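Home | Course | Tee Times | Membership | Clubhouse | FAQ | Contact

Plovham Golf Club – Visitor and Booking FAQ

Share 3 | Comments 0

How far ahead can I book a tee time?
Members can book 30 days ahead. Visitors can book 14 days ahead. The booking sheet opens at 7 a.m. each day.

Is there a handicap limit for visitors?
There is no limit on the Bindley nine. On the main course a handicap index is required on weekends before noon. Bring proof on your phone or on paper.

What is the cancellation policy?
Bookings canceled 48 hours or more before the tee time are refunded in full. Later cancellations are not refunded unless the course is closed.

Does the course close for frost?
Yes. In February the first tee is often delayed. Updates are posted on the Tee Times page. A delayed group keeps its place in the order of play.

Are temporary greens used?
Temporary greens may be in play on the 3rd and 11th, which drain slowly. Visitor rates are reduced when three or more are in use.

Can I rent a cart?
Carts are rented through the Allar desk in the pro shop. Drivers must be 18 or over. Carts stay on the paths when the red board is out – this applies to members as well.

What is the pace of play guideline?
Two hours for nine holes. A group that has lost a clear hole must let the group behind play through.

How do I enter the Kofler Cup?
Entry is by pairs, on the form in the pro shop or through the member login. The field is limited to 30 pairs. Both players need three counting scores from the current season.

What time does the clubhouse serve food?
The kitchen opens at 8 a.m. and takes last orders 90 minutes before dusk. Coffee and tea are available until the bar closes. 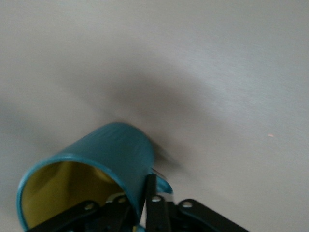 Teal mug, mustard-yellow inside.

Is there a dress code?
Shirts with sleeves on the course. Golf shoes may be worn in the bar but not in the dining room.

Are dogs allowed?
On the Bindley nine only, on a leash.

Back to top | Previous | Next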